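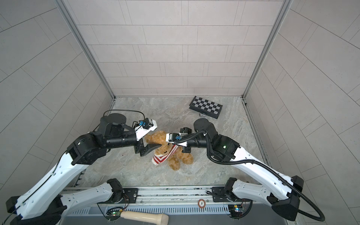
Two arms, one plush toy: how do you demonstrate?

Posted by marblefloor, September

Hello all. I am new with teleoperation. We have two follower arms and a pair of leader arms from Nanlow, and I must record 300 demonstrations with soft objects. My problem is that my two hands don't agree. The left one closes, the right one is still searching, and the toy turns away. Do you move both hands together, or one after another?

tenonsaw wrote:
One after another, always. Hold with the left, wait one breath, then bring the right. I recorded 700 episodes like this on the Kragh bench and the policy learned the order well.

ozark_pid wrote:
I must disagree with tenonsaw. If you wait each time, the robot learns to wait also. Ours stood still for 17 seconds before the second grasp -- very nice copy of my operator drinking tea. Move together, slowly. 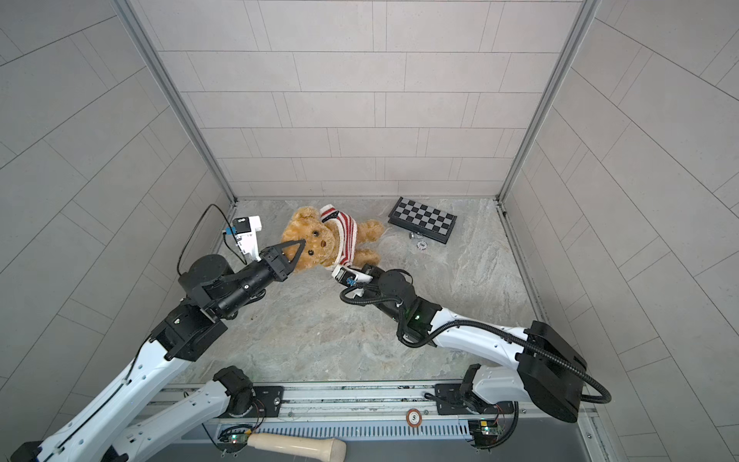 Sasteo lab, September

marblefloor wrote:
Thank you both. Today I tried the two ways, half a day each. Together is faster, but I fail more. When I take the head with one gripper and the leg with the other, I feel more calm, because the hands are far apart and the cables don't frighten me.

tenonsaw wrote:
So you see, calm is better. Which view do you look at when you drive?

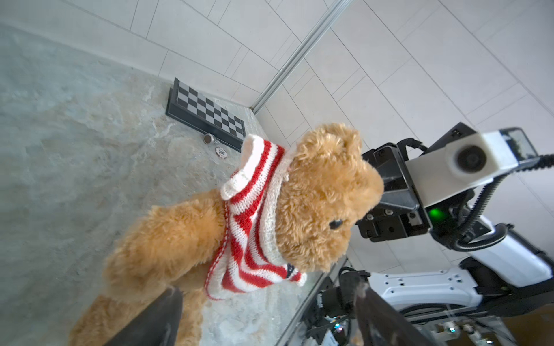 marblefloor wrote:
I look mostly at the wrist views on a monitor, and at the arms only when I am lost. The depth is difficult for me. I close too early, and get fur only.

ozark_pid wrote:
Then look at the arms directly! A person who learns from the screen makes small, nervous movements.
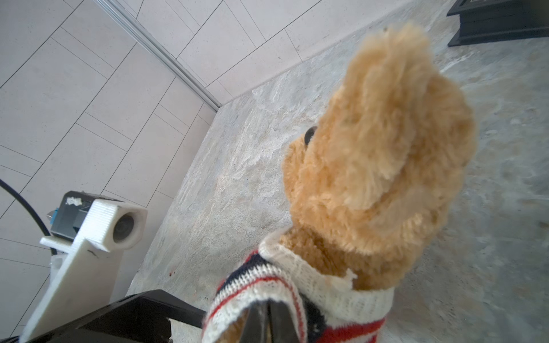 kettle_nine wrote:
Grasp point matters more than timing, in my opinion. We had 3,640 episodes in our Wutell set and the bad ones were nearly all grasps on loose fur. Take the knitted sweater from the back, with the fingers pressed well into it, and the head can stay free. Knit gives the fingers something to hold.

ozark_pid wrote:
With this I agree. With the waiting, still no.

marblefloor wrote:
I will record the next ones by the sweater and write again here.

Search this forum Enter keywords Go

Recent topics
Leader arm feels heavy after lunch
Gripper closes slower than my hand
How many bad demos do you keep?
Hand guiding or remote control for folding towels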